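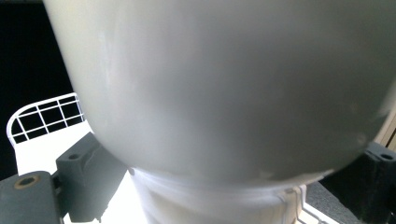
Page last changed: November

Open day at the Brelwood housewares plant

Brelwood opens its plant to visitors once a year. I went with Ximena Cortés, who had put both our names down in the spring. The company makes plastic bowls, covers, stands and canisters for kitchens, and a smaller line of coated wire racks. Most of it is sold under store names, so you may own some of it without having seen the word Brelwood.

The plant is at the end of Bradden Road, past the feed store. Parking is on gravel to the left of the gate. We were told to arrive by 9:30 a.m. and the tour began a little before ten. Sign-in is at a folding table inside the loading door. You get a badge, ear plugs and a pair of safety glasses, and you hand the glasses back at the end. Closed shoes are required. One man in sandals was lent a pair of rubber boots.

Our group had Braulio Varela as a guide. He runs the second shift in the molding hall and has been at the plant long enough to remember when the bowls were only made in brown and orange. He spoke loudly and kept us moving.

The molding hall

The first stop was raw material. The plastic comes in as small pellets, in boxes that each hold 1000 pounds. A hose pulls the pellets up to a dryer and from there to the machines. Color is added as a second kind of pellet, much darker than the finished part. Varela passed around two cups, one of plain pellets and one of gray color, and asked us not to drop any on the floor as they are slippery. A few got dropped anyway and he swept them up himself.

There are four large presses and a row of small ones along the back wall. The large ones make the bowls and domed covers. A cover takes 40 seconds from the time the mold closes to the time it opens again, and most of that is cooling. The operator trims the spot where the plastic went in, looks at the edge, and sets the cover on a belt. Parts that fail are ground up and go back into the pellets, up to a limit that depends on the customer.

I asked about the finish. The older covers my mother had were glossy and showed every mark. The current ones are matte, or close to it, and the surface comes from the mold itself. A matte surface still picks up scuffs, though they are faint and you see them mainly when the light comes across the curve. The big pale gray dome on the white base, with a white wire rack behind it, is a good piece to check this on. There are soft scuffs and streaks across the middle of it. Covers that will be sold are bagged straight off the belt.

The stands are made on the small presses. I had expected a stand to come out as one solid piece, but the taller ones are built from rings that snap together. Varela pulled one apart and put it back together a few times for the children in the group. The fit is tight and it takes a firm twist.

Wire and coating

The wire side is in a separate building across the yard. It is smaller, warmer and smells of hot paint. Wire comes in on coils, gets straightened, and is cut to length by a machine that drops the rods into a tray. The rods are laid in a jig to form the grid, and the crossings are welded. The outer rail is bent first, and that gives the rounded corners. Mpho Adams, who showed us this part, said bending the rail is the step new people find hardest. If the two corners do not match, the rack will rock on a flat counter.

After welding, the racks hang from hooks and go through a wash and then the coating booth. The coating is a white powder that is baked on. We were not allowed near the oven, but there is a window. Racks come out the far end still on their hooks and travel the length of the building to cool. The weak points are the cut ends of the rods, where the coating can be thin, and that is where a rack will rust first at home. Adams showed us one that had been used next to a sink for years. It was worn at two of the ends and fine everywhere else.

Lunch and the sample room

Lunch was sandwiches and apples in the break room, included with the visit. Coffee was extra, paid into a jar. We sat with Elvia Cuevas, who used to work for Wukness when they still made kitchen scales, and who now buys for a small hardware store. She had come to see whether Brelwood would sell to her in small lots. They will, but the minimum on domed covers was more than she wanted. She did better with the racks.

The sample room was the part I liked most. It is upstairs over the office and holds around 800 pieces, by the company's own estimate, on steel shelves with paper tags. There are pieces that never went on sale, including a bread box with a handle on the wrong side and a set of nesting bowls that would not come apart once nested. There is also a shelf of lids with no bowls. Tiburcio Becerra looks after the room two mornings a week. He is retired from the drafting office and drew some of the pieces himself. He let us handle whatever we liked, with the request that it go back under its own tag.

I spent a good while with the older covers. They are heavier than the current ones and the rims are thicker. Becerra said the walls were made thinner when the mold shop learned to cool the parts more evenly. He also had the original drawings for the Sayegh stand, named after the shop that first ordered it. The drawings are in pencil and have coffee rings on them.

Buying things

Seconds are sold from a table by the exit, cash only. Prices are written on masking tape. Most of the faults are small: a streak in the color, a rough spot on the rim. I bought two bowls and a rack. Ximena bought a cover with a mark near the top and a bag of plain lids for her sister's preserving. If you want racks, go to the table before lunch – by two o'clock only the long narrow ones were left.

Practical notes

The tour takes a little over two hours, not counting lunch and the sample room. The floor in the molding hall is level, but the yard between the buildings is rough and there is no covered way, so bring a coat if it looks like rain. The sample room is reached only by stairs. Photographs are allowed everywhere except the mold shop. Restrooms are by the break room, and there is a second set in the wire building that is usually free.

Children are welcome from the age of eight. The noise near the large presses is steady and some of the younger ones did not care for it. Ask for the smaller ear plugs at sign-in; they keep them in a drawer under the table.

To get a place, write to the plant office in the spring. They send a card back with a time on it, and you need to bring the card.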